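3.2 Surface finish and glare at shared work tables

The second part of the study dealt with the finish of table surfaces in rooms used for reading and desk work. Earlier work on office lighting has mostly treated the desk as a fixed part of the room and has changed only the lamps. In the buildings studied here the reverse was true. The ceiling lights had been replaced under a single contract and were the same in every room, while the tables had been bought over many years and differed a great deal in color and sheen.

Rooms were chosen at three sites: the Brovside branch library, the Montoya adult learning center, and the records office at Plondix. A total of 20 rooms met the conditions set out in Section 2. Each had at least one window, a painted wall behind the main table, and ceiling lights that could be switched in two groups. Rooms with glass partitions were left out, as reflections from the next room could not be controlled.

Tables were sorted into three classes by finish: matte, satin, and gloss. Sorting was done by eye against a set of sample tiles, and the result was then checked with a handheld gloss meter. Where the two methods disagreed, the meter reading was used. Wall paint was recorded in the same way, although nearly all walls fell into the matte class and the wall data are therefore reported only in summary.

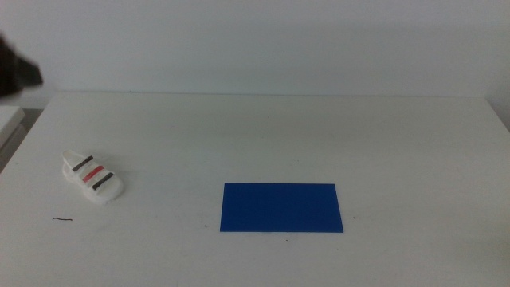

Figure 3. Matte white tabletop against a pale grey-white wall.

Light level was measured at the center of each table and at each corner, with the meter lying flat on the surface. The target level at the center was 600 lux with both groups of ceiling lights on. Rooms that could not reach this level after cleaning of the fittings were measured but are marked separately in Table 4. Window blinds were closed for the first set of readings and open for the second.

People using the rooms were asked to fill out a short form at the end of their visit. The form had 11 items, of which 7 dealt with glare and eye comfort. The remaining items covered seating, noise, and room temperature, and were included so that the purpose of the survey would not be obvious. Answers were given on a five-point scale. Forms with more than one blank item were not used.

Complaints of glare were most common at gloss tables near windows, and this held at all three sites. The difference between satin and matte tables was much smaller. With the blinds closed it could not be separated from normal variation between rooms. White matte tables drew few complaints of direct glare, but a number of readers at Montoya wrote that a white page was hard to pick out on a white surface, and that the edge of the table was difficult to judge when placing a cup or a book near it. The same remark did not appear for light gray or wood-colored tables.

Low contrast between table and wall may add to this effect. Where both are pale and evenly lit, the rear edge of the table is marked only by a faint line. The survey form did not ask about edge visibility, and the written remarks are too few to support a firm finding. The point is taken up again in Section 5, where a strip of darker edging is considered for the tables at Brovside.

Cleaning practice was also recorded. The Siter cleaning schedule, in use at two of the sites, calls for a damp cloth on all table surfaces and does not allow polish. At the third site polish had been used on some of the older tables, and these were measured again after the polish had been removed. Only the second readings are included in the results below.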